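The patience of the person holding the other end

Teaching a robot to tidy a shelf requires a shelf, a robot and somebody willing to tidy the same shelf until the words "soft toy" lose all meaning. We went to Zunska to watch the lessons.

There is a school of thought which says machines will shortly be doing everything, and that the rest of us should take up pottery. It is a hard view to keep up in the back room at Gevus, where on the afternoon I visited a robot spent the better part of a minute failing to pick up a plastic bag. It went in from the left, thought again and went in from the right. The bag sagged in the way bags do. The operator, who was steering the arm and could have picked the thing up with her own hand before I had finished taking off my coat, breathed out through her nose and began the approach a third time.

"That one's a keeper," she said, when the bag had finally come up. I asked if she meant the bag. She meant the recording. 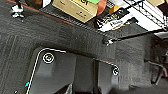 Words by our technology correspondent
Reported from Zunska

Gevus is in the business of examples. Its customers want machines that can handle ordinary household and shop goods, and the current fashion for getting there is to show a learning system an enormous number of cases of the job being done, along with what the robot's cameras saw and what its joints were up to at the time. Nobody sits down to write rules for bags. You record people dealing with bags, through the robot, over and over, and you hope that something useful about bags soaks in.

The recordings are called episodes, which makes them sound more gripping than they are. An episode starts when the operator presses a pedal and stops when she presses it again. In between, an object goes from one place to another. A typical instruction reads "put the blue toy on the second shelf". I watched a good many of these and can report that the plots are thin, though there was one involving a cardboard box and a narrow gap which had me leaning forward.

The present collection is named Bošković. I was told it was named for a street where one of the founders once had a flat, then told by somebody else that it came off a list. It will stay open until the end of October, and the target for each room is 406 episodes that pass checking. The word "pass" does a lot of work in that sentence. On the first morning in this room the team recorded 117 and kept 30.

What happened to the others is a fair education in how the trade works. Some were thrown out because the arm hit the shelf. Some went because the operator had been asked for one object and, with the best will in the world, fetched its neighbour. A run of them had to go when it was found that the clock on one camera had wandered away from the clock on the other, so that the hand arrived at things slightly before it got there. And several were rejected for being too good. The operator had found a neat little scooping motion that worked on everything, and had used it on everything, and the checker, who sits next door with a pair of headphones and a biscuit, sent them back with a note that said "variety please".
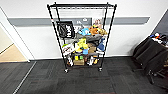
Edar, Issue 117

The shelf is the star of the production. It is a black wire affair on castors, of the kind people buy for a utility room and then keep in the hall, and it has been loaded with the sort of things that robots find annoying. There are plush toys, which change shape when squeezed. There are cardboard boxes, which slide. A white bag with red printing hangs out over the front, and whichever way you come at it, it is in the way of something else. The top shelf has been left bare, so that an operator who has run out of ideas can always be told to put something up there.

I had expected more order, I suppose. One imagines laboratories with grids on the floor. The Gevus view is that a tidy shelf teaches a machine about tidy shelves, of which the world has a limited supply. Between episodes somebody rearranges the contents by hand, and there is a knack to this as well. Left to themselves, people make the same mess each time. They put the big things at the back and the bright things in front, and a learning system, being a shameless reader of habits, will pick that up long before it picks up a toy. So the rearranging is now done from a printed sheet, shuffled each morning, which says things like "box on its side, left" and "two items touching". It is strange to see adults consult a piece of paper in order to make a mess.

Wire is a nuisance in its own right. A solid shelf looks like a shelf to a camera, but a wire one looks like whatever is under it with lines drawn across, and the system has to work out which of those things it may put a toy on. Carpet, on the other hand, is popular. Things dropped on carpet stay more or less where they land, and a good deal gets dropped.

The cameras are of two sorts. One looks from the head, and takes in the room much as a visitor would. The other sort ride down at the wrist, close to the work, and their pictures are by any normal standard dreadful: a lot of floor, a piece of box, half a word. I spent some time with a screen of these before I could say which way was up. The model is less fussy. From up at the head you can see where a thing is, but only from the wrist can you see whether you are about to close on the thing itself or on the air next door to it, and most of the failures in this business are failures of the last few centimetres.

Operators get attached to the wrist view. The one I was sitting with drives almost entirely by it, glancing up only when she has lost her bearings, like a motorist with a satnav. She trained for 10 days before any of her episodes were allowed to count. In the first week, she said, she dreamed about handles. By the second she had started reaching for her tea at home with a sort of pinching motion, wrist held high, and had to be spoken to about it.

Containers are her speciality. They have an inside and an outside, and a great many ways to be held badly. Pinch a wall and the whole thing may tip; push at a corner and it may simply slide off across the carpet with the robot in slow pursuit. The grip is made with a finger that has a black rubber pad set into it, and the art is to bring that pad flat against the wall before asking anything further of it. She does this very slowly. I caught myself holding my breath, for a box.

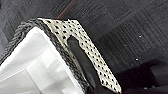
What the failures are for

It used to be that a bad episode went in the bin. Gevus has lately begun keeping a share of them, with a label attached, on the theory that a machine which has only ever seen success will have no idea what to do the first time it drops something. The most prized are the recoveries. The arm fumbles, the object rolls away, the operator goes after it and puts it where it should have gone in the first place. A good recovery is worth several clean runs, which has had the side effect of making everyone slightly suspicious of anyone who drops things too often.

You can't fake one, I was told. People have tried. A staged fumble has a theatrical quality: the hand opens a little too generously, and the chase begins a little too soon. The checker next door says she can spot one with the sound off, which would be more impressive if the recordings had sound.

There is also the matter of language. Every episode needs a sentence saying what was done, and the sentences are written by the operators at the end of the session, when they are tired and would like to go home. Early batches were full of "put thing on shelf". The guidance now runs to several pages. It asks for colour and for a place to start and finish, and it bans the word "thing" outright. It also bans "gently", following a long argument over whether the robot had been gentle or merely slow.

Whether all this adds up to a machine that can tidy a shelf is a question Gevus answers carefully. The last version of the model was tried out on a shelf it had never met. It did well with the boxes and was hopeless with bags, and it spent a while attempting to place a soft toy on a shelf by way of the gap between two wires. The engineers were pleased. They now know to collect more bags and more gaps, and a fresh sheet of arrangements has been drawn up with exactly that in mind.

Late in the afternoon they let me have a go. The controls are light and do what you tell them, which is the trouble. I was asked to move one toy along one shelf. I moved it, along with the toy beside it, and then something behind the pair of them gave way. I pressed the pedal. From next door came the sound of headphones being put down on a desk.

My episode has been kept, under the failures. The label says "visitor".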